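Let the boring task win

Every year it's the same fight at our school. Robotics club gets a showcase night, parents come, and the judges hand the big prize to whatever moves fastest or throws something. I coach the club at Pemden, so yes, I'm biased. But I've sat through enough of these now to say it. We are rewarding the wrong stuff.

My lot picked phones this year. Lining up phones, standing them in holders. Thats the project.

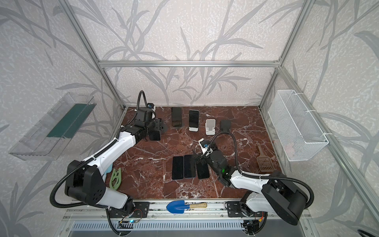
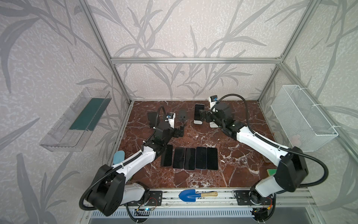
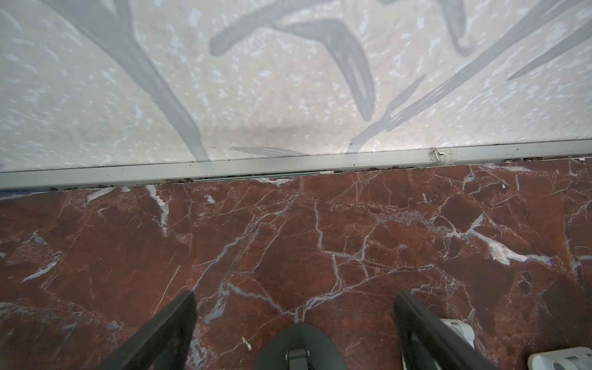 Two arms, marble table, a lot of black phones.

Try explaining that to a gym full of people at 7 pm. One parent asked me when it was going to "do something". Meanwhile the team across the hall fired foam balls at a bin and got a standing ovation. Fine. Good build, nice kids. But their robot never has to care where the ball ends up, not to the millimetre anyway.

A phone is flat, slippery, and the same colour as the one next to it. Come in a bit crooked and you push its neighbour. Grip too hard, well. The students wrote up 188 attempts over the term, by hand, in a binder, with what went wrong beside each one. Page after page of "slid" and "missed stand" and "??". I'd take that binder over any trophy in the front hall.

And the marking sheet has no place for it! Out of 200 points, the binder can earn 2. Two. Appearance gets 28. So a kid with a spray can beats a kid with a notebook, every time, and the kids can do that math faster than we can.

Signe Steinarsdóttir, who judged for the Staredmont round, told me the sheet is like that because judges get a few minutes per team and can't read. I believe her. So give them longer. Or send the binders out the week before, it's paper, it isn't hard.

Some coaches say the flashy stuff gets kids in the door. Sure, it does. Got me in the door. But look who stays by spring, its the ones who like fixing the same small thing over and over. We should be telling them early that this counts as being good at it.

My ask for next year. Move the 28 over to the record of the work, give appearance the 2. The entry rules get redone in August and anybody can write in. I will be. If you've got a kid in a club, please do the same, and keep it short, they do read the short ones.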